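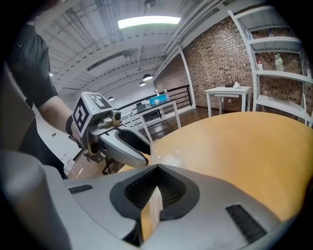 Tabletop refinish, post 1. The board went back into the workroom this morning and I've had enough questions about the finish to put the whole procedure in one place. Starting point was a flat-topped table bought used in Stedport, with a gray film of old wax and one water ring. The color it has now is a light yellow-orange, plain and bright, with a faint reflection close to the near edge. The curve of the edge took longer than the flat.

2/ Dimensions first. The top is 929 mm at its widest. I measured it after sanding, so don't ask me what it was before. The loss is well under anything my tape can read.

3/ Wax removal: mineral spirits, white cotton rags, change the rag when it stops picking up color. I went through most of a bag. Let the top sit overnight with a window open.

4/ Grits on the flat: 120, 180, 240. Vacuum and wipe between each. I used a random orbit sander with a soft interface pad for the last pass only.

5/ Grits on the curve: same sequence, by hand, with a strip of cork wrapped in paper. A hard block puts facets in a curved edge. You won't see them in raw wood. You will see them after the second coat, at a low angle, every time you sit down.

6/ The water ring was shallower than I feared. It was gone by the end of 180. If yours survives 180, try oxalic acid before you go back to a coarse grit. Gloves and eye protection, and neutralize afterward per the package.

7/ Finish is Lusero hardwax oil, clear, satin. Two coats, thin. I applied it with a white pad, waited 15 minutes, then wiped off everything that would come off. If the surface still feels tacky the next day, the coat was too thick.

8/ Abrasion between coats: a 600 sheet, dry, very light. Two passes with the grain and stop. Driss Metwally does this step with a gray nonwoven pad and gets the same surface, so use whichever you have.

9/ On color. I didn't use stain. The oil warms the wood by itself, and I wiped a test patch on the underside before committing. Do the patch under the light the table will live in. Mine looked almost orange under the garage bulb and calmed down indoors.

10/ Cost. Table from Humphreys, secondhand: 600. That included delivery up one flight of stairs. Oil, paper, rags and spirits brought the total to 787. I already owned the sander.

11/ Correction to 4: 240 is the last grit before oil. A couple of people read it as 240 and then 600 on bare wood. Don't - it closes the surface and the oil takes unevenly. The 600 is for between coats only.

12/ Cure time. The can says light use after a day and full hardness after up to two weeks. No wet cups and no rubber feet left standing in one place until then. I put felt under anything that stays put.

13/ Rag disposal, separate post so it gets read: oily rags can self-heat. Lay them flat outdoors until stiff, or soak them in water in a lidded metal can. Not in a pile, not in the kitchen trash.

14/ Still to do: the underside gets one more coat, and the leg bolts need new washers. I have a set coming from Garadar in December. Will add the torque setting here once they're in.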